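Home Office & Desk Setups > Cables, Clutter, Storage
Thread: where does the power strip GO

gumcombe_gal
ok so third move in two years and I'm back to the same problem. small desk, white top, wall right behind it, one outlet near the floor. strip on the floor = dust and I kick it. strip stuck under the desk = can't reach the switch. what is everybody doing. budget is 37 bucks, could stretch it a bit if it's good

Skistau
under the desk. screw-in tray, done. the switch thing is a non-issue, how often do you flip it

gumcombe_gal
every night?? I turn it all off at night

Mondal104
Basket. On top of the desk, back edge. been doing it since October and not going back. You can grab the whole thing and move it when you wipe down.

Skistau
a basket full of wires on top of the desk is just clutter with a handle. also please don't put the strip in somthing closed, they need air

Mondal104
It's open. No lid. Nobody said lid

effie_semple
With Mondal on this one. I do basket for power and a flat tray for pens and little stuff, though they do mix, strip's on the tray with a marker in the second pic. Before that everything lived in one drawer and I had to dig past chargers for a pen – drove me nuts. Pics:
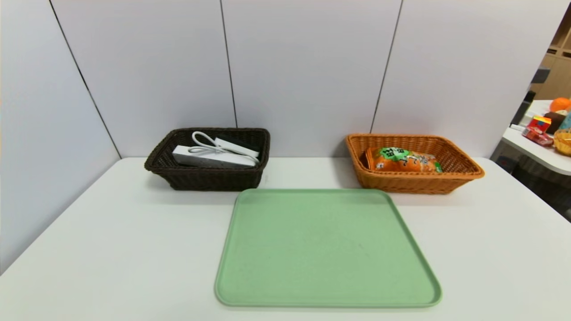
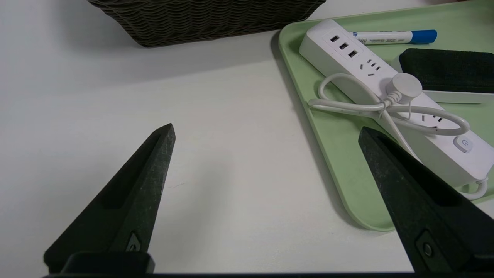
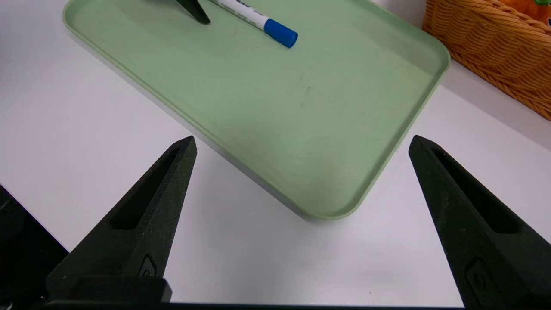
basket is the dark brown woven one, green tray is for markers etc. got both secondhand, no clue on brand, sorry

RE: where does the power strip GO (page 2)

gumcombe_gal
oh I like the green. does the wicker snag on cords?

effie_semple
Not so far. Mine's pretty smooth inside. If you're at a thrift store run your hand around the inside first, some of the cheap ones have pokey ends

Skistau
ok but wicker. plus electricity. am I the only one who sees it

gshearer
You're not. Gillespie Shearer, did electrical work a long time, retired now. Low draw stuff like a lamp, laptop, phone charger, an open basket doesn't scare me much. Space heater, no. Never. Not in a basket and not on a strip at all, straight to the wall. And don't coil up the extra cord tight if you're pulling any real load through it, spread it out. If the strip ever feels hot, unplug and toss it. Personally I'd go metal or just mount the thing.

Skistau
thank you

Mondal104
he said it doesn't scare him much lol

gshearer
Said I'd go metal, too.

gumcombe_gal
it's a laptop, one monitor, a lamp. no heater. so wire basket maybe?

effie_semple
wire would work fine. Get one longer than the strip or it ends up sitting crooked and you get annoyed at it every day. measure first, plug included – people forget the plug

Stetis
coming from the other side, I bought one of those fancy cable boxes, 160 with the matching desk mat. lid never closed right once I had a big adapter in there. sold it. now it's velcro ties and a hook on the desk leg

gumcombe_gal
160!! for a box

Stetis
and a mat. I know

Skistau
hook on the leg is just under-desk mounting with extra steps but I'll take it

Mondal104
This thread is going to hit 3,000 views and she's still gonna have it on the floor

gumcombe_gal
rude. going out after lunch to look. wire basket, longer than the strip, plus a tray if I see one in a color that isn't beige. do you guys put anything under the basket so it doesnt scratch the top?

effie_semple
Felt dots. The stick-on kind for chair legs, one per corner

gshearer
Felt's fine. Leave the sides clear.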